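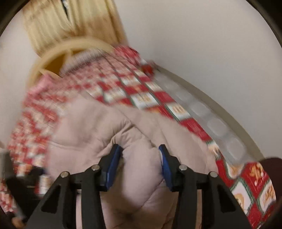

**Minutes of the January meeting, Winter Coat Exchange and Gift Table**

We got going a little after 7 p.m., once everyone had found a chair and the coffee had made it around the room. It was lovely to see such a good turnout on a cold night, and a warm welcome goes to the new faces from the Potgieter Street end of the neighborhood, who brought the lemon bars.

**Last meeting's minutes.** Read and approved, with one correction: the spare key to the hall closet lives at Tonier Dry Cleaning, and the bakery would like people to stop asking for it.

**How the holiday exchange went.** Very well, we're happy to say! We gave out nearly 200 coats over the season, and 73 of those went to children, a good jump from last winter. The gift table was busy right up to closing, and several parents told us how much they liked being able to pick out a coat and have it wrapped on the spot. There was some discussion about whether wrapping slows the line. It does, a bit, but the feeling in the room was that we should keep it and simply add a second table along the far wall.

**Money.** The balance stands at $3,634 after paying for the hall and the flyers. It was agreed to set part of this aside for zipper repairs, as we still turn away too many good coats over a broken pull.

**Cleaning and storage.** We had a long talk about puffy coats, which are wonderful to receive and a real trial to store.

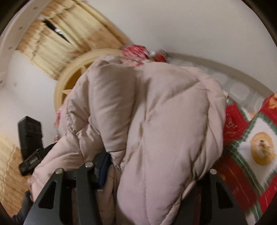
They take up three times the room of a wool coat, and if they're squashed in a bin all summer the filling goes lumpy. Tonier has offered to wash them at a reduced rate if we bring them in small batches, and we accepted with many thanks. After that they'll go on hangers in the upstairs closet, with the heavier wool things folded on the shelves below. Someone asked about vacuum bags and we decided against them for anything with down in it.

**Donation bins.** The bin outside Helimov Hardware is doing nicely. The one at the Zovex parking lot keeps filling up with shoes and, last month, a waffle iron. We'll put up a larger sign that says COATS, HATS, GLOVES, and see if that helps.

**Spring sort.** Set for a Saturday, 9 a.m. to noon, date to follow once the hall confirms. Please bring a marker and wear something you don't mind getting dusty. Lunch will be soup again, by popular request.

**Other business.** The lost umbrella is still in the kitchen. The side door sticks - push near the handle.

Meeting closed at 8:40 p.m. Leftover lemon bars went home with whoever was washing cups.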